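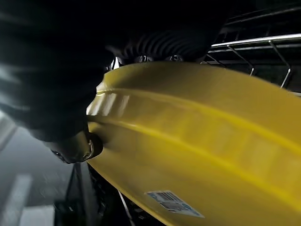 Gelbes Kunststoffteil mit angeformter Doppelrippe, Nahaufnahme

Über uns

Lasta ist ein Prüf- und Dienstleistungsbetrieb für Formteile aus Kunststoff. Wir beurteilen Oberflächen, vermessen Konturen und dokumentieren Abweichungen für Hersteller, Verarbeiter und Einkäufer. Eigene Serienteile fertigen wir nicht. Der Betrieb wird von Zachary Fraser (Technik) und Vaughan Doolan (Auftragswesen) geführt und beschäftigt neun Personen.

Arbeitsgebiet

Geprüft werden vorwiegend eingefärbte Teile mit glänzender oder leicht durchscheinender Oberfläche: Behälter, Hauben, Abdeckungen, Griffschalen. Bei solchen Teilen hängt das Urteil stark von Beleuchtung und Blickwinkel ab. Ein gelbes Teil kann an der gewölbten Kante fast blassgelb wirken und wenige Zentimeter weiter ockerfarben, ohne dass ein Farbfehler vorliegt. Farbabweichungen werden deshalb bei uns immer unter festgelegtem Licht und aus mindestens zwei Richtungen bewertet.

Einen zweiten Schwerpunkt bilden Rippen und Sicken. Erhabene, parallel laufende Rippen versteifen die Wand, verursachen aber je nach Wanddicke Einfallstellen auf der Gegenseite. Wir messen Rippenhöhe, Fußradius und Parallelität und halten die Werte im Prüfbericht getrennt nach Kavität fest. Streifen und wolkige Zonen unterhalb einer Rippe werden zunächst als Reflexion behandelt und erst nach Drehung des Teils als Merkmal eingetragen - ein Schritt, der den Durchlauf verlängert und im Angebot ausgewiesen ist.

Räume und Ausstattung

Der Prüfraum umfasst 51 Quadratmeter und ist auf konstante Temperatur geregelt. Angelieferte Teile lagern dort vor der Messung über Nacht. Daneben liegen der Wareneingang und das Musterlager mit derzeit 608 Rückstellmustern. Jedes Muster trägt eine Laufnummer, das Eingangsdatum und den Verweis auf den zugehörigen Bericht. Muster werden nach Ablauf der vereinbarten Frist zurückgesandt oder sortenrein entsorgt.

Prüfreihen

Rewi: Sichtprüfung der Oberfläche. Glanz, Schlieren, Kratzer, Bindenähte, Angussbereich. Ergebnis als Bewertungsbogen mit Aufnahmen.

Breltix: Maßprüfung an Rippen, Kanten und Fügeflächen. Ergebnis als Messprotokoll, auf Wunsch mit Vergleich zur Vorserie.

Tustider: Begleitung von Erstmustern, bestehend aus Sicht- und Maßprüfung sowie einem Abstimmungstermin mit dem Werkzeugbau. Diese Reihe wird nur nach Voranmeldung angeboten.

Auftraggeber

Wir arbeiten für rund 49 Betriebe, überwiegend kleinere Spritzgießereien und Händler ohne eigenen Messraum. Einzelaufträge nehmen wir an, sofern Zeichnung und Grenzmuster vorliegen. Fehlt das Grenzmuster, erstellen wir eines gemeinsam mit dem Auftraggeber. Es wird von beiden Seiten freigegeben und ist danach für alle Folgeaufträge verbindlich.

Anlieferung

Teile bitte einzeln verpackt anliefern, glänzende Flächen nicht gegeneinander. Klebeetiketten gehören auf den Beutel. Mehrere Kavitäten sind getrennt zu kennzeichnen. Unvollständig gekennzeichnete Sendungen werden angenommen, aber erst nach Rückfrage eingeplant.

Fragen zu Prüfumfang und Messmitteln beantwortet Zachary Fraser, Termine und Angebote bearbeitet Vaughan Doolan.

Stand: 6. Januar 2021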